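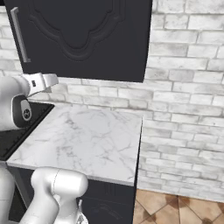

Ehlers said over the link that the demonstrator was too slow, and that slow was a thing the policy would learn along with everything else. A pause at the cabinet would come back as a pause at every cabinet.

Carleen Gilchrist kept her hand on the controller and did not reply. The session had started at 15 minutes past nine. The target was 50 demonstrations in the simulated kitchen, and she had nearly finished the first 10. Samine logged each one with its joint angles, gripper state and the operator's inputs. The operator's breathing was not logged.

"You're hesitating at the approach," Ehlers said.

"I'm checking clearance."

"The simulator checks clearance."

"It reports contact. That's later."

She reset the episode. The arm returned to its start pose and the kitchen drew itself again.
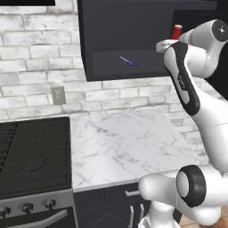
She drove the wrist forward in small increments, corrected the yaw, and stopped. Westlow's protocol allowed 900 steps per episode. She used most of them. At Kollness they had trained her on a real arm, with a real counter, and she had dented it once – a shallow mark near the edge that she still steered around, here, where there was no mark.

Ehlers had seen it in the traces. Every path bent slightly at the same point.

"There's nothing there," he said.

"I know."

He asked whether he should discard the set. She saved the episode and reached for the reset key.

"Keep them," she said.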